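Packing a Lunch Bag: Tips I Tested and Tips I Dropped

Every lunch tip page says the same thing: put everything out on the table first, then pack. I doubted it was worth the bother. I still think half of the advice that goes with it is padding, but the laying-out part I've kept.

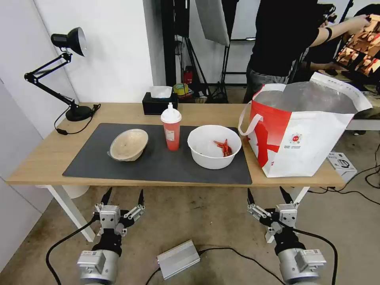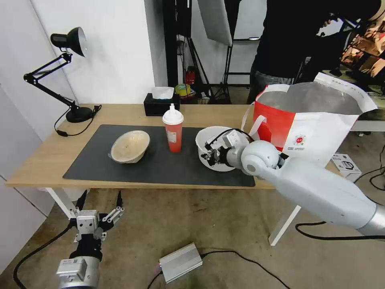

Cup, bowls and bag on the table, with a dark mat underneath.

Start with the mat. People claim it keeps bowls from sliding. Maybe. Mine mostly catches drips, and I'd settle for a dish towel.

Cups with a spout on the lid are sold as spill-proof. I don't believe it. Fill yours with water, tip it over the sink and wait. If it leaks there, it will leak in the bag, so carry it upright or leave it home.

Small red foods like peppers go in a white bowl, according to the experts at every kitchen store, so you can spot stems and bad bits. Fine, but any pale bowl will do. You don't need the Unley set.

An insulated bag is not a fridge. Without an ice pack it slows things down a little. Put the heavy items at the bottom, soft ones on top, and wipe the lining when you get home. I've read that a spoonful of baking soda left in overnight kills the smell. Mine smelled the same in the morning. Soap worked better.

Keep tissues within reach. That tip I have no quarrel with.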